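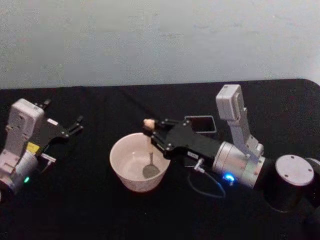

Setting the Table at Istholm

The dining service at Istholm dates from 1919 and now seats 120 residents. Felista Khaemba, who supervises it, was interviewed on 8/16/26.

"We chose a cream bowl with a wide rim because it stands out on a black cloth," she said. "Residents find the edge with their eyes first – then with the spoon."

The spoon is placed in the bowl before serving, its handle leaning on the rim. Ms. Khaemba introduced the practice in March. "It was a small request from the residents," she said, "and we have kept to it."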